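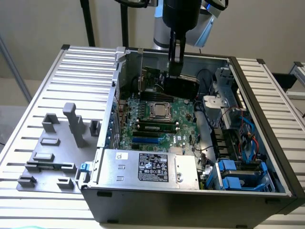
Courses / Intro to Economics / Handouts / Week 4

Filed under: class notes, money basics

Sunk costs, or why I kept the old car

OK, last time we got as far as opportunity cost and I promised you the fun one. A sunk cost is money (or time, or effort) that's already spent and can't come back whatever you do next. The rule is short: leave it out of the decision. Look only at what you'll pay from now on and what you'll get from now on.

Sounds easy, and then we all go and break it! I once put 3,000 dollars into a car over a single winter. In February the transmission started slipping and the shop in Varkville wanted even more. My whole argument for saying yes was "but I've already put so much into it." You can see the problem. The money was gone if I fixed the car and gone if I sold it for parts, so it couldn't tell me which one to pick.

Let's do one with numbers. You own an old desktop computer. You paid Pelteck 100 dollars for a repair last year. Now it needs another one, and the quote is 82 dollars. A used machine that does everything you want costs 20 dollars less than the quote, so 62. What matters?

The 100 is sunk, cross it out. Compare 82 with 62, then think about the extras: moving your files over, how long each machine will last, whether anyone would buy the old one for parts. If the old one has resale value, that counts too, as something you give up by keeping it. (A lot of people miss this on the homework. What you paid is sunk, what you could sell it for today is not.)

Two things that get mixed up with sunk costs:

Fixed costs. Rent on a shop is fixed for the month, but if you haven't signed next year's lease yet, next year's rent isn't sunk. You can still walk away.

Deposits. Only the part you can't get back is sunk. Read the small print before you cross anything out.

For next class, read the Sadden chapter, skip the box on taxes, and do the Mushi bakery problem at the end. Watch out for the oven in that one, it has a resale price hidden in the second paragraph. Bring your working, even if it's messy.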